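4. Leveling the table and looking after the top

These notes were written for the Pradus long table, the 1820 mm model, and they replace the folded sheet in the carton. That sheet says the table is "self-leveling on any floor." No table is. If yours stands steady the moment you put it down, you have a flat floor, and you can go on to 4.3.

4.1 Before you start

You will need a spirit level, a soft pencil, the flat wrench from the hardware bag and a packet of Shim wedges. Check the level before you trust it. Lay it on the top, note where the bubble sits, then turn the level end for end in the same spot. If the bubble moves, the level is off and no amount of fiddling with the feet will fix that. Cheap ones are often wrong out of the package. Phone apps are worse in my experience, especially on a phone with a camera bump.

CAUTION: The table takes 2 people to lift. Dragging it with the feet screwed out bends the threads, and bent feet are not covered by the Wirnonden warranty, whatever the store told you.

4.2 Leveling

1. Put the table where it is going to stay. Leveling it in the middle of the room and then sliding it to the wall is wasted work.

2. Screw all the feet fully in.

3. Press down on each corner in turn. Mark the corner that rocks with a small pencil tick on the underside.

4. Unscrew the foot at that corner until it just touches the floor. Stop there. One more turn "for good measure" only moves the rock to the opposite leg.

5. Set the level along the length of the top, then across it. Adjust the low end a half turn at a time, both feet on that end together.

6. If a foot runs out of thread, screw it back halfway and make up the difference with a wedge. Slide the wedge in thin end first and snap off whatever sticks out.

7. Tighten the lock nuts. Hold the foot still with your fingers while you do it or it will creep.

8. Check again after a week. Floors settle under weight, and new carpet settles a lot.

Note: The wedges are sold as "permanent." Mbali Mabaso, who did the first trial of these instructions on an old plank floor in Misthorpe, had to replace 2 of hers by May. Keep the rest of the packet.

4.3 First care of the top

The carton sheet tells you to wipe on oil the day you unpack. I would wait. The top comes with a thin coat already on it, and fresh oil over a coat that has not finished hardening goes tacky and picks up lint. Leave it a couple of days with nothing on it overnight, and keep it out of direct sun.
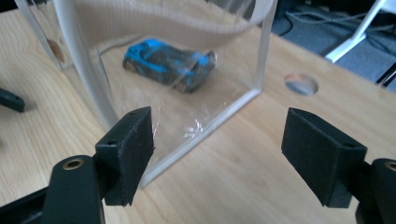 Photo: Vlasta Danko

Pale wood with a wavy grain hides light scratches fairly well and hides rings badly. Coasters help. So does wiping up right away, and I have yet to see the spray that does the job of either, including the one Wirnonden sells.

When you do oil:

1. Wipe the top with a barely damp cloth and let it dry.

2. Find which way the grain runs and follow it. Going across it leaves streaks that show up in evening light.

3. Put on less oil than you think you need. A tablespoon goes a long way.

4. Wait around 2 hours, then buff off everything that will come off. Any oil still sitting on the surface is doing nothing for the wood.

5. Do the underside too. Plenty of people skip it, and Johannes Steyn argued for leaving it out of these notes altogether, but a top sealed on one side only is more likely to cup.

CAUTION: Oily rags can heat up and catch fire by themselves. Lay them flat outdoors to dry, or soak them in water and close them in a metal can. Do not ball them up in the trash.

4.4 Things you can ignore

"Conditioning" wipes: mostly mineral oil and perfume. A damp cloth does as well.

The felt pads in the hardware bag: the glue lets go on anything but a very clean foot. If you have a wood floor, buy the kind that nails on or fits over the foot like a cup.

The yearly tightening kit: it contains the same flat wrench you already have.

Revised March 10, 2023. Send corrections to Anel Gumede, preferably with the batch number from the label under the top.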